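Trastora kitchen knives, pack of one – 3 stars

I bought one of these in February for the holiday flat, where I didn't want to leave anything decent. It has a short blade and a pale handle and comes on a card. It was sharp enough for tomatoes and cheese straight away. 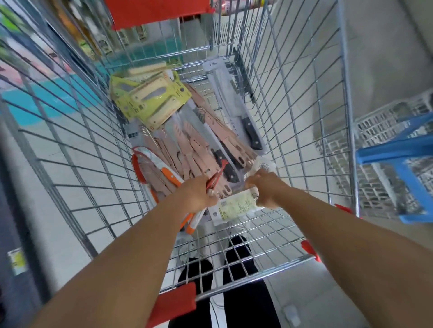 After 20 days of daily use the edge had dulled a bit, and a few strokes on a steel brought most of it back. The handle is on the small side. My hands are large and my knuckles touch the board when I chop onions.

Getting it off the card took scissors – the plastic is stiff. I wash mine by hand. For peeling and fruit it's fine, and I've since bought a second one for packed lunches.

Debashish Khan, Flercombe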